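숫자를 뒤집어 읽기: 네르사이드의 '유럽 확장'은 누구의 성장인가

2019년 7월 15일

전기 배달밴 업체 네르사이드(Nerside)를 좋아하는 투자자들과 이야기하면 대화는 늘 같은 데로 흘러간다. 유럽 도심의 배출가스 규제가 조여 오고 있고, 택배 물량은 늘고 있으며, 따라서 소형 전기 상용차를 만드는 회사는 성장할 수밖에 없다는 것이다. 앞의 두 문장에는 나도 별 이견이 없다. 문제는 '따라서'라는 말이다. 시장이 커진다고 그 시장에 서 있는 회사가 전부 돈을 버는 것은 아니고, 네르사이드의 경우 지난주 나온 상반기 자료를 읽을수록 의심이 깊어진다.

회사가 보도자료 첫 줄에 내세운 숫자는 408이다. 상반기에 '인도 완료'한 밴이 408대라는 뜻이다. 그런데 주석까지 내려가면 이 가운데 359대가 단 한 곳, 리스 회사 타르닉스(Tarnix)로 갔다. 나머지 고객을 다 합쳐도 마흔아홉 대다. 이걸 두고 경영진은 '대형 플릿 고객의 신뢰'라고 부른다. 나는 고객 집중 위험이라고 부르겠다. 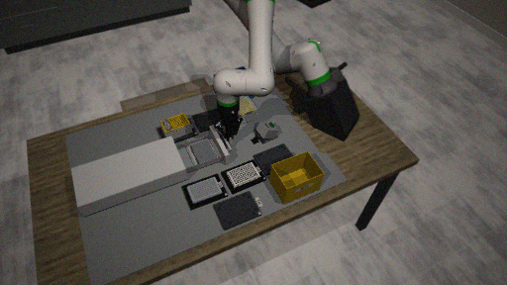

타르닉스는 고객인가, 주차장인가

타르닉스가 평범한 리스 회사였다면 이야기는 여기서 끝났을지도 모른다. 하지만 네르사이드는 작년 가을 타르닉스의 지분을 인수했고, 같은 계약에서 잔존가치 보증까지 서 주었다. 리스 기간이 끝났을 때 중고차 값이 약정가에 못 미치면 차액을 네르사이드가 물어 준다는 조항이다. 차를 팔았다고는 하는데 가격 하락의 위험은 그대로 판 쪽에 남아 있다. 회계 기준에 따라서는 매출로 한꺼번에 잡을 수 있는지부터 따져 봐야 할 구조다. 회사는 한꺼번에 잡았다.

더 궁금한 것은 그 359대가 지금 어디 있느냐다. 타르닉스가 최종 이용자와 맺은 리스 계약이 몇 건인지는 어디에도 공개되어 있지 않다. 컨퍼런스콜에서 한 애널리스트가 가동률을 물었을 때 돌아온 답은 '계절적 요인을 감안하면 만족스러운 수준'이었다. 배달밴에 무슨 계절이 있는지 모르겠다. 있다면 연말 성수기일 텐데, 우리는 지금 상반기 이야기를 하고 있다.

유통업계에는 오래된 표현이 있다. 밀어내기. 만든 사람이 재고를 남의 마당에 옮겨 놓고 판매라고 적는 일이다. 네르사이드가 그렇게 했다고 단정할 증거는 내게 없다. 다만 그렇게 하지 않았다는 것을 보여 줄 자료는 회사가 갖고 있고, 회사는 그것을 내놓지 않고 있다.

공장은 땅만 보면 안 된다

강세론자들의 두 번째 근거는 신공장이다. 지방정부가 부지를 싸게 내주고, 지역 은행이 설비 자금을 대고, 9월이면 시험 생산이 시작된다고 한다. 회사가 말하는 일자리는 400개다. 정치인들이 기공식에 줄을 선 것도 이 숫자 때문이었다.

그런데 고용 약속은 공짜가 아니다. 보조금 계약서를 보면 네르사이드는 정해진 기간 안에 고용 400명을 채우고 유지해야 하며, 미달하면 지원금을 이자까지 붙여 돌려줘야 한다. 주문이 늘어서 사람을 뽑는 회사와 사람을 뽑아야 해서 차를 만드는 회사는 손익계산서가 다르게 생겼다. 반기에 408대를 파는 업체에 그만한 생산직이 왜 필요한지, 경영진은 아직 산수로 설명한 적이 없다.

자동화 이야기도 마찬가지다. 투자자 설명회 자료는 '고도로 자동화된 조립 공정'을 자랑하고, 바로 다음 장에서는 채용 규모를 자랑한다. 둘 다 극대화할 수는 없다. 자동화율을 높이면 보조금 조건이 위태롭고, 사람을 채우면 발표한 원가 목표가 무너진다. 어느 쪽을 포기할지 묻는 것은 주주의 당연한 권리인데 설명회 질의응답은 20분 만에 끝났다.
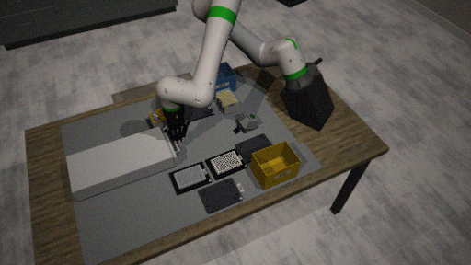
읽는 데 걸리는 시간: 4분

배터리 쪽을 보자. 네르사이드의 셀 공급사는 카즐라우스키에네(Kazlauskienė) 한 곳이다. 작은 가족 기업에서 출발한 조립업체로, 품질에 대한 평판은 나쁘지 않다. 그러나 이 회사도 셀을 직접 만들지 않고 사다가 팩으로 묶는다. 그러니 네르사이드가 말하는 '확보된 배터리 물량'은 남의 남에게 달린 물량이다. 대형 완성차 업체들이 전기 상용차에 본격적으로 들어오면 셀 제조사가 누구 주문부터 처리할지는 길게 생각할 일도 아니다.

물론 반대 의견도 있다. 상용차 시장을 오래 보아 온 은케치 에팀(Nkechi Etim)은 내 초고를 읽고 지나치게 박하다는 메일을 보내왔다. 초기 업체가 관계 리스사를 끼고 시작하는 것은 흔한 일이고, 경쟁사 스토사(Stosa)도 같은 길을 거쳐 자리를 잡았다는 것이다. 일리 있는 지적이다. 스토사도 첫 두 해 동안은 계열 리스사가 최대 고객이었다. 다만 스토사는 분기마다 리스 가동률을 공개했고, 잔존가치 보증을 서지도 않았다. 비슷한 모양이라고 같은 위험은 아니다.

에팀은 차 자체가 괜찮다는 점도 강조했다. 나도 타 봤다. 적재함 높이가 낮아 짐 싣기 편하고, 회전 반경도 좁다. 골목 배달용으로 쓸 만한 차라고 생각한다. 그렇다고 지금의 주가가 설명되지는 않는다. 시가총액에는 이미 신공장이 꽉 차서 돌아가고 타르닉스 밖의 고객이 줄을 서는 미래가 들어 있다.

다음 실적 발표에서 내가 확인하려는 항목은 2개다. 타르닉스가 보유한 차량 중 실제로 리스가 나간 비율, 그리고 잔존가치 보증과 관련해 쌓은 충당부채 금액. 앞의 숫자가 높고 뒤의 숫자가 충분하다면 이 글의 절반은 철회하겠다. 둘 중 하나라도 또 '만족스러운 수준'이라는 말로 넘어간다면, 신공장 준공식 사진이 아무리 근사해도 나는 사지 않는다.

필자는 네르사이드와 스토사의 주식을 보유하고 있지 않으며, 공매도 포지션도 없다. 이 글은 투자 권유가 아니다. 반론과 제보는 이 메일에 바로 회신하면 된다.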